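Ticket 2435: Storage containers not nesting, stock shelf over height
Queue: Nurkeo fittings and storage
Status: Resolved, one item open
Handled by: Mircea Bucur

Reported problem
Mixed containers from the Hirnness and Ploltik lines go back on the shelf as a single stack after use. The stack leans, jams when pulled apart, and no longer clears the shelf above. Requester asks whether the containers are faulty or whether the wrong sizes were delivered under order 3830.

Step 1. Separate everything
Emptied all containers and laid them out on the wood table, spread out. Black, red and clear were mixed up on purpose so that each piece would be checked against the list by shape. Color is not a reliable guide to size in this delivery. Lamp left on the table at the back corner.
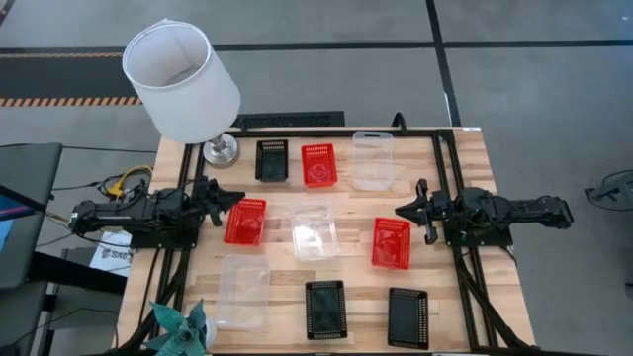

Step 2. Check for damage
Ran a thumb along each rim and pressed each base flat. No cracks, no warped corners. One red basket rocked slightly when pushed at the corner. Molding flash under the base, trimmed with a knife, no longer rocks. Delivery matches the order. Wrong-size theory closed.

Step 3. Nesting test, same color only
Clear into clear: seats fully, comes apart with one hand.
Red into red: seats fully if both face the same way. Turned end for end, it stops short and wedges.
Black into black: seats fully.

Step 4. Nesting test, mixed
Clear over red: wedges on the rim.
Red over black: sits on top without nesting, slides off when bumped.
Black into clear: drops in, but has to be tipped out.
Fault reproduced. Cause is mixed stacking.

Step 5. Regroup by color
Set up one position per color, side by side in a row, and left the arrangement standing for requester to look at. 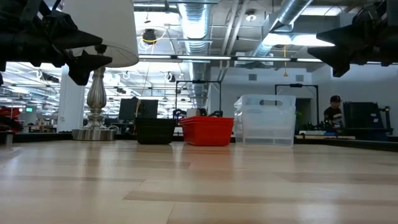 Shelf clearance was the remaining complaint. Nedelcu shelving has fixed pins at 4 heights, and the low bay is too tight for a full set of clears. Side by side on the table, the clear stack is the tallest of the row and the red basket is shallower than the black one is wide of it, so clears are assigned to the high bay and red and black to the low bay. Shelf labels reprinted to match.

Open item
Replacement pin for the low bay, part 2000, on back order. Ticket stays linked until it arrives in May.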